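Carnet d'atelier – conditionnement et présentation des produits frais
Septembre, 16 h 30
Rédaction : Despina Ivanov

Reprise des essais de caisses après la coupure de la semaine passée. Ebbe Backlund a terminé le ponçage du deuxième lot livré par Brument. Les chants sont corrects, sauf sur deux caisses où le fil remonte en bout de latte. Mises de côté, repérées au crayon gras sous le fond. Ne pas les remettre en circulation avant reprise.

Rappel du problème. Sur le lot précédent, les grappes posées directement sur le fond à claire-voie marquaient au bout de quelques heures. Les grains se calent dans l'intervalle entre deux lattes, la peau se tend, et au moment où l'on reprend la grappe il en reste un ou deux en place. La perte est faible en masse mais le jus coule sur le plan de travail et colle la poussière. Stallham nous demande une présentation sans papier ni barquette, donc la question du fond reste entière.

Trois fonds comparés aujourd'hui, à charge identique :
– fond d'origine, lattes brutes, arêtes vives ;
– fond poncé, arêtes cassées au grain 120 ;
– fond poncé avec intervalle réduit (une latte de plus).

Pesée avant et après sur la petite balance, tarée à chaque fois. Grappe de référence : 300 g, tige comprise. Caisse à vide, fond d'origine : 852 g. La version à intervalle réduit prend 93 g de plus, ce qui paraît beaucoup pour une seule latte. À vérifier : Ebbe pense que le bois de cette caisse n'a pas fini de sécher. Je la repèse demain matin avant toute conclusion.

Résultats provisoires. Le ponçage seul suffit pour les raisins blancs, dont le grain est ferme. Pour les noirs, différence peu nette entre le deuxième et le troisième fond. Les rouges sont arrivés trop mûrs pour servir à quoi que ce soit dans une comparaison ; je garde les mesures mais je ne les reporte pas dans le tableau. En demander d'autres à Rønning, même variété, cueillette plus précoce.

Point à part sur la température du local. Le relevé de l'après-midi est monté à 16 °C, au-dessus de la consigne. La porte du quai est restée ouverte pendant le déchargement. Sans effet visible sur les raisins, mais les fanes n'aiment pas cela du tout. Bottes humidifiées au vaporisateur à l'arrivée, égouttées tête en bas, puis mises en caisse.

Disposition des grappes. La règle que nous suivons depuis le début de l'été est de séparer les couleurs et de ne jamais superposer. Une grappe se prend par la rafle et se pose en dernier par la pointe, sans la faire glisser sur les lattes. Dans la caisse à raisins, les blancs vont contre la paroi du fond à gauche, les noirs à droite, les rouges entre les deux, et l'on garde de quoi passer la main pour en retirer une sans toucher les voisines. L'ordre clair, rouge, foncé se lit mieux de loin que l'inverse, essayé en juillet. 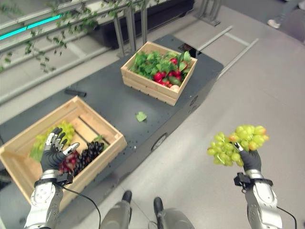
Les légumes-feuilles posent moins de difficultés de fond et davantage de difficultés de bord. Une caisse remplie en tas, radis et feuilles mêlés, tient bien parce que les fanes font matelas, mais elles passent par-dessus la latte supérieure et finissent par se détacher : il y a une feuille seule sur le plateau gris foncé, entre les deux caisses, et des miettes sombres tout autour de celle des raisins. Sur une surface de cette teinte, le vert clair se remarque tout de suite. Je propose de raccourcir les fanes d'un tiers avant mise en caisse et de garder les racines groupées au centre et à droite, disposition qui laisse le rouge apparent. Un coup de brosse sur le plateau entre deux mises en place, à ajouter à la fiche.

Ebbe préférerait rehausser la caisse d'une latte plutôt que de couper. Je ne suis pas convaincue : on perd la vue sur les bulbes et la caisse ne s'empile plus avec celles de Nalbridge. Décision reportée.

À faire :
– repeser la caisse à intervalle réduit ;
– commander du grain 120, il reste environ une demi-bande ;
– reprendre les deux caisses à fil relevé ou les rendre à Brument ;
– essai fanes coupées / fanes entières, même botte, même durée ;
– consigne écrite pour la porte du quai.

D. I.

Notes récentes
Séchage des lattes : suivi de masse
Étiquettes ardoise, tenue à l'humidité
Empilage des caisses Nalbridge, jeu latéral
Tomates en grappe, premiers essais sur fond poncé

Atelier conditionnement – usage interne – Contact : D. Ivanov, E. Backlund – Haut de page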